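**Session 11: Taking out and refitting a hard drive**

Notes for the Sunday group, September 6, 2026. Please bring them again to session 12, when we do memory and fans.

Before you start

- Shut the computer down, switch off at the wall and pull out the power cord.
- Lay the case on its side with the open side up.
- Touch bare metal on the chassis before you touch any part. Do this again if you have walked around.

Words we use

*Chassis* - the metal body of the computer. *Motherboard* - the large main circuit board. *Caddy* - the plastic holder which goes around the drive. Some manuals say "tray" or "carrier", the meaning is the same. A 3.5-inch drive is the usual desktop size.

Steps

1. Find the two cables at the drive, data and power. Pull each by its plug, never by the wire.
2. Press the tabs of the caddy and slide it out of the bay. If it does not move, stop and look for a screw - older cases sometimes have one.
3. Lift the drive together with its caddy. Hold it by the edges and keep it clear of the motherboard. The small components on the drive's own circuit board are easy to scratch, so keep your fingers away from them.

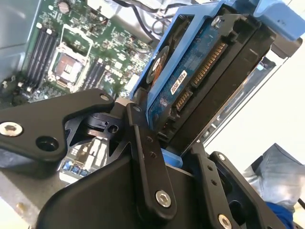 4. Put the drive on the antistatic mat and write its label number in your worksheet.
5. To refit, slide the caddy in until it clicks, then connect data first and power second.

Homework

Read pages 11 to 15 of the Stirkine booklet. Soon-im Kang has spare copies. Questions about the worksheet go to Sutrisno Raju, before the next session please.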